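Recording the Ordinary: An Interview with Tomomi Kobori

2018-10-31
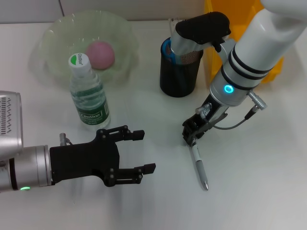
Tomomi Kobori has directed the demonstration program at the Kuroda laboratory since it opened, and she prefers to begin with what the program does not yet know. "We have a collection of tabletop tasks performed by people through the arms," she said. "How much of that the learning system can use is a question we are still answering."

The collection now stands at more than 700 accepted recordings. In each, an operator guides a pair of arms through a short job with household or office items, such as returning a pen to its holder or moving a bottle to one side. The movements of both arms are stored together with the camera view, and the system is trained to produce similar movements on its own.

Kobori was asked why the laboratory uses items that can be bought in any store. She replied that an early set, made entirely with foam blocks, had trained a system that handled foam blocks very well. "Clear plastic was a difficulty from the first day," she said. "A bowl or a bottle that lets the table show through it gives the camera very little to hold on to. We decided that such items should appear often, including in recordings where the task concerns something else."

The program employs nine operators, who work in pairs and change places after 14 recordings. Farah Hartono, who trains them, explained that the limit was introduced after a review of the spring sessions. "Toward the end of a long shift the motions became shorter and more abrupt," Hartono said. "A person watching might not object. The system copies it faithfully."

Recordings are reviewed by Shigeru Hoshino, whose office is in the Bollasgate building. Of the first set delivered to him, he accepted 396. Most of those returned had a pause in the middle, where the operator had stopped to think. Hoshino has since changed his position on mistakes. A missed grasp that is corrected within the same recording is now kept and labeled.

"I was strict about that, and I would do it differently today," he said. "If the examples contain no recoveries, we cannot expect to see one later."

Asked about the months ahead, Kobori said that the starting positions of the items would be varied more widely, and that a second table would be set up at Cidasden. She declined to give a date for the release of the recordings. The labeling guide is being revised by Toshiko Hosoda and will be circulated to partner laboratories first.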